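OK, a few of you asked what I do all day now that I've moved over to the robot side at Gumen, so I'm going to try to explain it in a thread. Get a coffee, I'm not known for being brief. 1/12

The short version is that I teach a robot arm to handle cloth, and I do it by doing the job myself with the arm. I hold a pair of handles, I squeeze, and the gripper squeezes. I move my wrist and it moves its wrist. Every run gets saved, and later the software learns from the pile. 2/12

We have two ways of doing it. One is where you grab the arm and push it through the motion like you're teaching a kid to swing a bat. The other is from a chair with the handles and a screen, and that's the one I like best (my back likes it best too). 3/12

Cloth is such a stinker, you guys. A box stays a box when you pick it up. A piece of fabric turns into a whole new thing every time you touch it, and then it turns into another one when you let go. I did alterations for years and I still get surprised. 4/12

My first week I was terrible! I kept snatching. You do that with your own fingers because your fingers can feel when they've got it, and through the handles I feel next to nothing. Edem Addo sat beside me and said "slower" so many times I heard it in my sleep. 5/12

What helped was watching for the fold. You want to come in low, let the cloth settle between the two fingers, close, and then wait one breath before you lift. That little wait made more difference to my runs than anything else I tried. 6/12

By the end of November I had 653 saved runs and Edem had 900, and yes, I do bring this up at lunch. In my defense I threw out 228 of mine for being sloppy - I'd pinched two layers when I wanted one, or I'd dithered over the cloth like I was picking a melon. 7/12

About the dithering, because people always ask. The robot picks up your habits. If I hover before every grab, it learns to hover before every grab. Isauro Medrano played me back a test where the arm did this small nervous wiggle on the way down and I went red, it was so clearly me. 8/12

So now I decide where I'm going before I touch the handles. And if I miss, I don't always throw the run away. A miss followed by a nice calm second try is worth keeping, it gives the robot an idea of what to do when things go wrong. 9/12

Dark fabric is my least favorite. On the wrist camera the folds all sink into each other and you have to hunt for the edge by the way the light catches the top. I've asked for a second lamp. I have been asking for a second lamp for a while, Isauro, if you're reading. 10/12

My cousin over at Peven wanted to know if I'm teaching it to take my job. I don't know, maybe a bit of it? Right now it takes a great deal of me to get one decent pickup out of it, and I've grown fond of the thing. I say good morning to it. 11/12

Anyway, I'll do another thread on folding once I'm any good at folding. Ask me whatever you like below, I'm on break until 3 and I've got a sandwich. Leaving you with the view I look at most of the day. 12/12
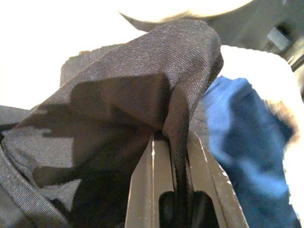 Wrist camera, dark cloth in the fingers and a blue one next to it.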